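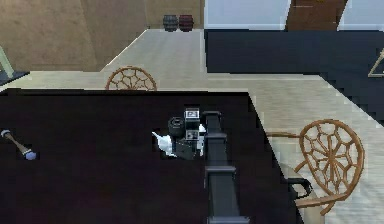
What the Arm Costs After You've Bought the Arm

Filed under: Workplace & Tools

The first budget Hawi Abdella wrote for Dotcombe's tabletop robot fit on one line. The line said "robot." Her boss liked it very much.

The second budget ran to nine pages, and he has been quieter since.

Dotcombe restores and rents out dining furniture, and Abdella wanted an arm to clear and wipe tables between jobs. Before signing anything, she paid for simulator time. In the rendered room, a dark gray arm reaches over a big dark table toward a crumpled white thing that could be cloth or could be paper. A purchasing department would like to know which. So would the gripper vendor, who charges extra for either.

"People price the arm and forget the fingers," says Archana Gautam, a planning consultant at Vorkach. She tells clients to set aside 25 percent of the purchase price for grippers, spares and the mount, then to hide another slice where finance won't find it. Training goes on its own line. So does floor space, a subject on which every sales brochure maintains a dignified silence.

Abdella's simulator bill came to 100 hours, most of them spent on soft, wrinkled objects. Two quotes followed. Cortés was cheaper until shipping. Zillumitz included shipping and left out the power supply, apparently as a matter of taste.

She has asked both for revised numbers by March. In the meantime the tables are being wiped by Abdella's nephew, whose maintenance contract consists of lunch.

Contact the editors | Reprints | All rights reserved | Back to top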